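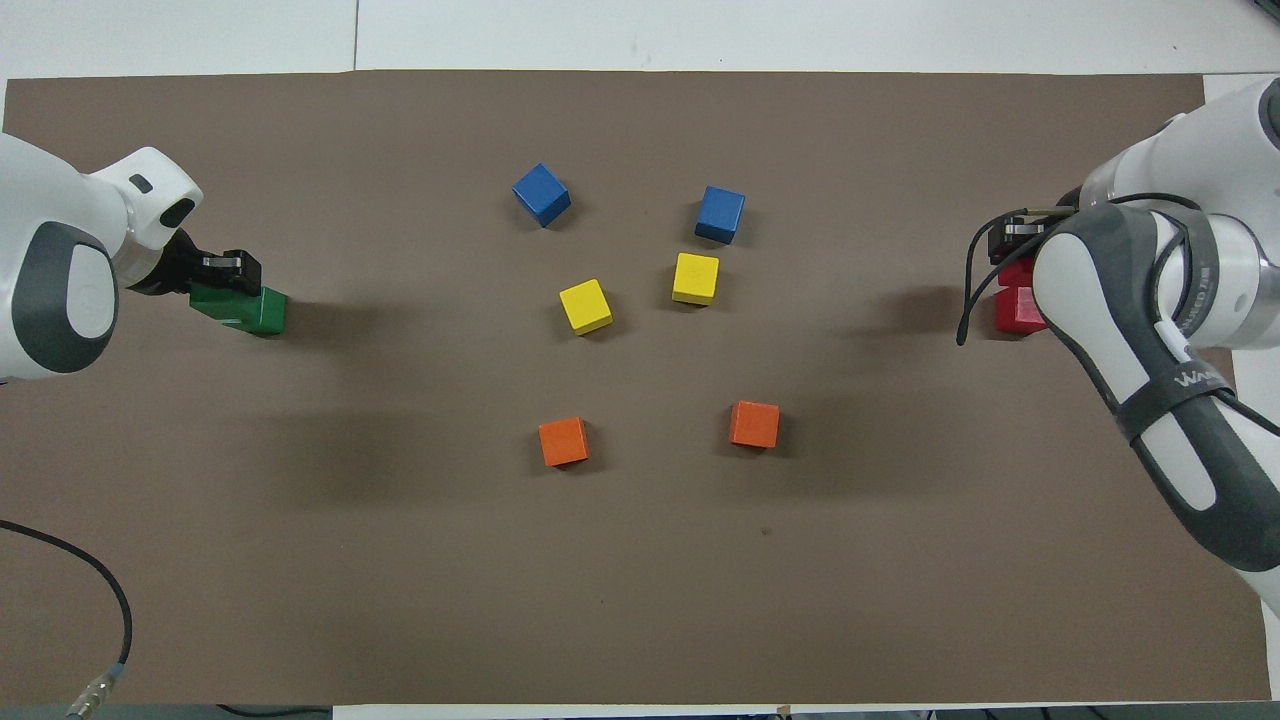
Fetinora project - manipulation subgroup, minutes
February, started 10.05, small meeting room

Present: Bernadette Leclerc (chair), Yannick Gaillard, Awuor Mbwambo, Clémence Cordier (notes)
Apologies: Kanyarat Mahawong, sent comments by email

1. Last minutes
Agreed. YG's action on gripper pads still open, carried over.

2. Two-arm block task, method
AM went through the new protocol. Coloured cubes on brown paper, one arm each side, both arms hold a block at the same time before either is allowed to place. Old protocol had the arms taking turns, BL never happy with it as the policy could just learn to wait.
Question from BL - what counts as success? AM: block released on the sheet, upright, within 7 mm of target, no other block touched. YG thinks too strict for the first round. Left as is for now, look again after the next batch.
Starting layouts: cubes to be put down by hand at slight angles, no lining up with the table edge. Kanyarat (email) wants the angles drawn from a list so they can be repeated. Agreed in principle, AM to write the list.

3. Results so far
Trained on up to 1000 demonstrations. Both-arm policy clearly better than the two separate ones on placing, not much in it on grasping. Separate policies mostly fail when the arms come in close together over the middle, one stops and the other carries on.
YG: shadows. Arms throw big ones over the paper and he suspects the orange cubes get misread when in shade. No proper test yet. Wants a run with the side lamp moved before anyone puts it in the paper.
BL - fine, but keep the original lighting runs seperate, do not mix.
Haberkorn comparison method: CC has it running, numbers not comparable yet, different camera height. Needs a rerun.

4. Paper
Working title still Bovberg, will change. BL wants the failure cases in the main text and not shoved in the appendix. Some discussion of whether to report per-colour results. AM against (too few trials each), YG for. No decision, Kanyarat to be asked.

5. AOB
Prummont visit - demo of the block task asked for. YG not keen on live, BL says live with a recorded run ready.
Trial sheets: please fill in the operator colum, half of last batch blank.

Actions
AM - list of starting angles, send round
YG - lamp test, gripper pads (again)
CC - Haberkorn rerun at the right camera height
BL - email Kanyarat re per-colour results, reply to Prummont

Closed 11.20. Next one same room, time tbc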